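# The Bin at the End of the Bench

Every workshop I have ever loved has had one: the deep grey bin where things go when they have no other place to go.

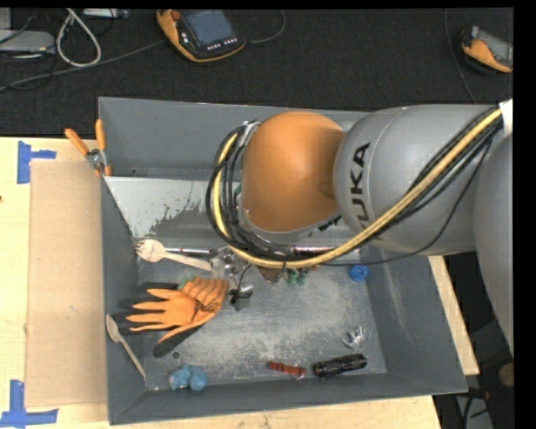

Fadime Başaran thinks a catchall like this should be tipped out twice a year, in October and again when the windows can be opened, and that whatever you can't name by the time the coffee's done should leave the building. She told me so at some length, and I wrote it all down, and then I went home to Trullthorpe and didn't do it.

I do sympathize with her, though. A wooden fork has no business living among metal rods and little clips, and yet a fork is just the thing when you want to stir a small pot of glue or tease something out of a corner without scratching it (mine has been doing both for 13 years, and it was never much good for salad). The pliers are a different matter. Pliers get used every day, so they hang over the rim with their orange handles spread, where a hand can find them while the eyes are busy elsewhere.

Esben Stougaard, who ran the repair counter at Plilby for nearly 30 years, was strict on that point. Anything you reach for daily stays on the edge, he used to say, and anything you reach for monthly may go to the bottom. He never minded the scratches either! A bin floor scraped pale was to him a perfectly good floor, and he'd wipe it with a dry rag and put everything back in much the same muddle.

My own small rule, for what it's worth, is a jam jar. All the tiny silvery bits go in it, lid on, and the jar goes in the bin. I've been meaning to start a second one for the wire.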